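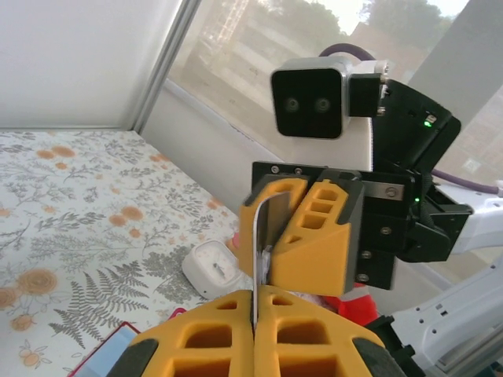
Card held between two grippers, yellow fingers.

Projects > Student Robotics > Follen Handover Set > README

Follen Handover Set, student release
28 Nov 2024

Read this before you train anything on it. The set was recorded by the Plesham robotics club as a term project, and I was asked to write the data card after arguing that we shouldn't call it a benchmark. I still don't think we should.

What's in it

118 episodes of two arms working with thin, flat things: cards, plastic sheets, and a few bits of cloth. We kept 96. The rest had missing wrist video or joint logs that stopped early. Each kept episode has wrist camera video, joint positions and a one-line task label typed by whoever was operating.

What I don't trust

The labels. "Handover" was used for anything where both grippers touched the object at some point, and that includes episodes where one arm never let go. Macario Salinas relabeled six of the worst ones in the file notes_ms.csv. He didn't have time for the others.

The success flag. It was set by the operator, right after the attempt, and operators like to succeed. I would ignore the column.

The variety. Everything was shot over a bed with a fern and flower print, and a policy that learns the print will look great on our test split. Finger color changes between episodes (yellow in some, orange in others) and we never logged which.

Thin clear plastic is the part I'd look at first. It bends, it catches the light, and the cameras see it badly at some angles. If your depth code claims it works here, check the raw output.

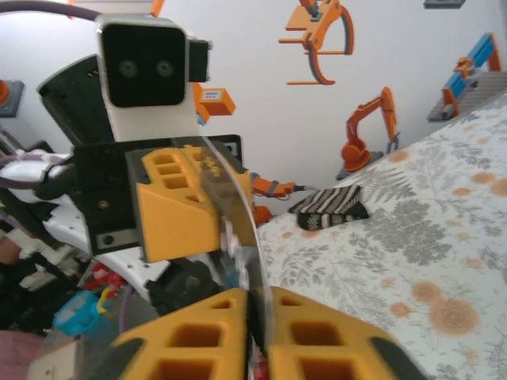 Citlali Cisneros disagrees with most of this and asked to have it on record that a small, messy set is still worth more to a beginner than a clean one they can't download, and that the labels are fine for a first grasping exercise.

Maybe so – but then use it for that. Please don't quote a success rate from it.

Splits

Three, by operator. The Gusmont split is the smallest and has the most retries.

Fixes go to Kofi Essien. Next cleanup is planned for January, if anyone signs up.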